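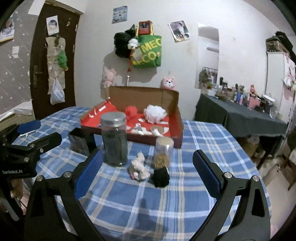 Figure 1. Jars, plush toy, black fabric ball and the lined box, lid up against the wall.

Handout 4: What Goes in the Box
Household Sorting and Storage, evening section
Instructor: Vasco Bragança
Revised 2020-01-26

Bring this sheet to class. I printed 36 copies and I know how these things go, so please share.

1. Where we left off

Last session ended in a disagreement over whether a box with a nice lining deserves nicer contents. It does not. A box is a volume with a lid. Red felt makes people sentimental, and sentimental people store one ribbon in a space that would take a winter's worth of gloves.

Before anything goes in, sort by how it behaves:

Rigid and tall. The big jar in Figure 1, with its brushed silver lid. It stands up, it stays up, and it decides how high everything else can go.
Rigid and short. The smaller jar with the tan lid. Easy to place, easy to lose behind the tall one.
Soft, holds its shape. Plush toys. They will not stack, whatever their owner tells you.
Soft, no shape at all. Crumpled fabric. Fills gaps, and is therefore the most useful thing on the table and the last thing anyone picks up.

Label every jar with contents and month. "Brown stuff, August" is a poor label but it beats no label. Dried goods in particular all start to resemble each other after a while, and so do the people arguing over which is the tea.

2. Open containers

The square black one at the left of the group has no lid. Open-topped containers count as furniture until they are empty. Empty them, then nest them. A full open container inside a closed box is a spill with a delay on it.

3. Bath things

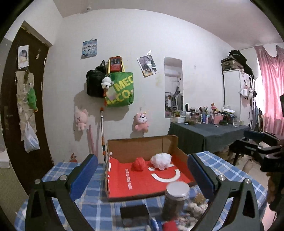

Figure 2. Two mesh sponges in the felt-lined box; large jar on the cloth in front.

Mesh sponges are the classic cheat. They take up a lot of room and weigh nothing, so a box with two of them feels like progress. Squeeze one and you'll see how much of it was air.

Rules for this course:
Sponges go in dry. Check with your hand, then check again.
Red with white is fine. Bath with kitchen is not - I do not care how well the jar seals.
Flatten last, close the lid, and leave it alone.

4. The wall question

Several of you asked about hanging things up instead. See the tote, the plush toys and the door organizer in Figure 2. Hanging works for anything you reach for often. It also works on visitors, who take a covered wall for a system. Keep long items such as mops and umbrellas upright and where you can grab one without moving the other.

Homework
Read pages 74 to 90 in the Neves reader. Skip the sidebar on drawer dividers, we'll fight about it in person.
Sort one surface at home into the four groups from section 1. Write down whatever refused to fit.
Next meeting is in room 103. Bring a lid.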